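Demonstration Hosts Wanted - Prestdale Open Day

Prestdale is looking for 10 people to help run the October open day at our robotics workshop on the Mathebula site. We expect over 1000 visitors, most of them families and school groups, and we need hosts who can talk to them in plain words.

What you will do

Each host looks after one station for a half-day shift. You greet each group, explain the task the robot has been set, take questions, and keep visitors behind the floor line. Engineers run the machines. You will not be asked to program or operate anything.

Stations this year are parcel sorting, the Gremus inspection cart and the kitchen. The kitchen draws the longest lines, so two hosts share it.

Who we are looking for

You should be 18 or older, comfortable speaking to a group and able to stand for most of a shift. A technical background is not needed. Spanish or Bengali is useful - please mention it when you apply.

Pay and training

Hosts are paid $60 per shift, and lunch is provided. There is one paid training session, led by Annapurna Warrier, where you will watch each demonstration and practice your talk.
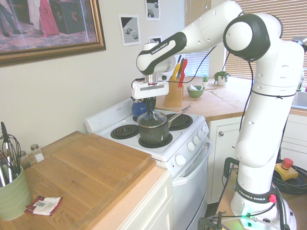 Kitchen station: Franka Emika arm with its gripper in a saucepan on the stove.

How to apply

Send a short note about yourself and the shifts you could work to Dilruba Bhattacharjee, Open Day Desk, Prestdale, P.O. Box 1583. Put "Host" on the envelope. Notes must reach us by 18 May 2018. Sreekumar Murthy will call applicants to set up a short talk by phone.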